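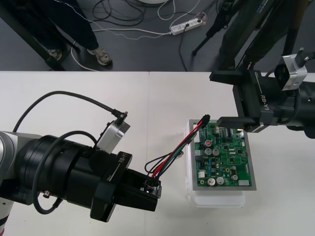

Members of the Clikcombe Repair and Reuse list will recall that the guidance on board-level work was last revised before the bench stock was consolidated, and several of its paragraphs no longer reflect what is on the shelves. The revised text will be circulated in September. In the meantime, the following points apply to any board with wired connections. The board should be raised from the table and held by its edges before a plug is brought to it; a gray-framed holder set on a translucent white plastic box, with the green board lying in the holder, is an acceptable arrangement. Wire bundles in mixed colors, such as red, black, green and blue, are to be handled by the plug wherever there is room to do so.

I write also in reply to the message from Ifigeneia Alexiou, which is quoted here for those who joined the list after it was sent.

> From: Ifigeneia Alexiou
> To: Clikcombe bench list
> Subject: Holders, plugs and labeling
>
> Dear colleagues,
>
> Before the guidance is reissued, may I raise three matters on behalf of the Tan site.
>
> First, the present text requires the Worano holder for all boards. We have 7 of these and they are frequently all in use. Is a plain frame permitted?
>
> Second, section 4 says that a connector must be "fully seated" but does not say how this is to be checked. New members ask me every time.
>
> Third, the drawer for spare plugs has been relabeled twice, and the stock sheet now lists 83 lines against 39 compartments. I would be grateful for a decision on which is to be followed.
>
> With regards,
> Ifigeneia Alexiou

On the first matter, a plain frame is permitted, provided that it grips the board on two opposite sides and does not press on any component. Boards with tall capacitors should be checked for clearance on both faces before the frame is tightened.

On the second, section 4 will be amended. The plug should be aligned with its header by eye, pressed straight down, and then inspected from the side for an even gap. A plug that sits at an angle is to be withdrawn and started again. Power remains disconnected throughout.

On the third, the compartment labels are to be followed. The stock sheet still carries entries from the Pledura store, which closed last year, and these will be struck out - please do not delete them locally in the meantime. Bags of 1,000 crimp contacts stay in the lower cabinet and need not be entered by compartment.

Comments on the draft may be sent to this list or to me directly. Sites that require printed copies should say how many when they reply.

Aileen Mangubat
Bench Standards, Clikcombe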